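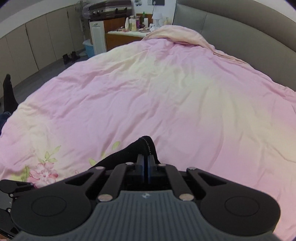
Letzte Änderung dieser Seite: Mai, durch Ineke Van Beek

4.2 Papier feuchten und Druckbett der Radierpresse Cernitz einstellen

Vor dem ersten Abzug muss das Papier gefeuchtet sein. Bitte lesen Sie auch Abschnitt 3 (Walzen und Filze), wenn Sie die Presse neu bekommen haben.

1. Legen Sie die Bögen einzeln in die Wasserwanne. Das Papier Michiels bleibt 20 Minuten im Wasser.
2. Nehmen Sie den Bogen an zwei Ecken heraus und lassen Sie ihn abtropfen.
3. Legen Sie ihn zwischen zwei saubere Löschblätter und streichen Sie mit der flachen Hand darüber. Die Oberfläche darf nicht mehr glänzen.
4. Drehen Sie beide Druckspindeln bis zur Marke 2. Links und rechts muss der gleiche Wert stehen.
5. Legen Sie die Platte mit der Farbe nach oben auf das Druckbett, darauf den Bogen und dann die Filze – zuerst den dünnen, danach den dicken.
6. Drehen Sie das Handrad gleichmäßig und ohne Pause bis zum Ende.

Hinweis: Bei Platten mit Aquatinta kann etwas mehr Druck nötig sein. Erhöhen Sie immer nur um eine Viertelumdrehung und machen Sie dann einen neuen Probedruck.

Vorsicht! Greifen Sie nie zwischen Walze und Druckbett, solange sich das Handrad bewegt. Lange Haare bitte zusammenbinden.

Ersatzfilze haben die Bestellnummer 204. Fragen zur Einstellung beantwortet Vilho Hirvonen am Donnerstag in der Werkstatt.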